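Dandance 双足机使用与维护说明(README)

最后改动:3/15/21

先说一句,我写东西比较啰嗦,赶时间的直接翻到"开机前"那一段就行。这份文件管的是卧室间里那台人形机,大家叫它 Dandance。数据怎么标注、怎么切片在另一份文件里,我这儿只管机器本身:怎么吊、怎么接线、手坏了怎么办。

一、开机前

上方那捆线先顺一遍。线从肩部往上走,留的余量要够它弯腰,又不能垂到手臂活动的范围里。我喜欢把扎带剪短再转到背面,不剪也能用,就是看着乱(我自己也经常忘)。

腰后面那根长线最烦人,拖在地上,走两步就可能踩到。每次摆位之前请把它往床那一侧拨,别从两脚中间穿过去!

腕部接头用手拧紧就好,别上钳子。Addo 的接头壳很薄,我拧裂过一个,换下来花了整整一个下午。

二、站姿和零点

两只脚放平,膝盖微弯,再上电。脚本 stand_check 会读 35 个通道,有一个报红就别往下走,断电重插,基本都能好。零点文件放在 config/zero 目录,旧的不要删,改个名字留着。

地砖接缝有时会让脚底传感器读数跳一下,属于正常现象,跳完会回来。一直不回来的话,擦擦脚底再试。

三、手

手是最娇气的部分。手指外面那层黑色的东西磨薄了就换,每满 3,000 次抓取我也会换一次,不管看着还行不行。换完一定要重跑握力标定,篮子提手很细,标定偏了它会捏得特别使劲。

拇指回不到位,先查腕部接头有没有松,再怀疑电机。上次我反过来查,白拆了一遍,气死。

四、货架任务的摆法

白色格架靠墙,底边贴着地面,挪过以后要重新对一次头部相机。红色塑料篮放在架子前面,手能够到就行。水果用轻的,每轮换位置。目前存下来 887 段,其中 7 段因为线缆缠住中途停了,我没删,目录名后面带 _cable,想研究走线的可以看看。

五、还没弄好的

吊点的滑轨有点涩,Rokow 的新滑块 6 月才到。在那之前横向移动请慢一点,听到吱吱声就停。

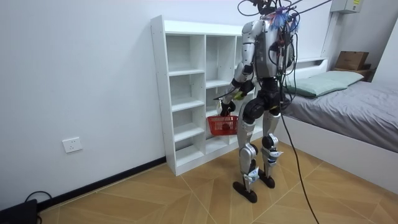
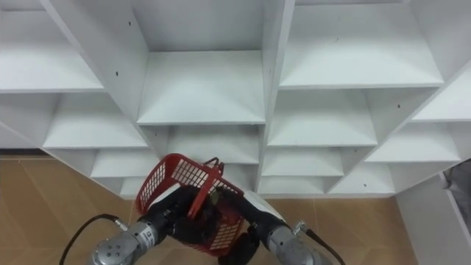
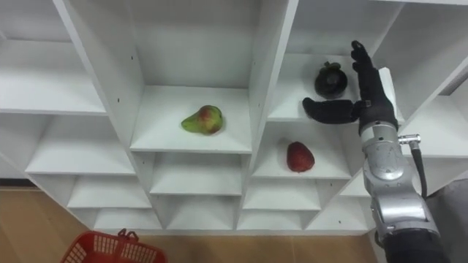 Wurkisberg 机器人部 · 整机维护组

水果放进格子以后,收手要慢,手指离隔板近的时候尤其要慢。篮子如果在两手之间歪了,先停住,让人托住篮底再松手,别指望它自己扶正。有问题在仓库里提 issue,标题写上机器名和通道号,我看到就回。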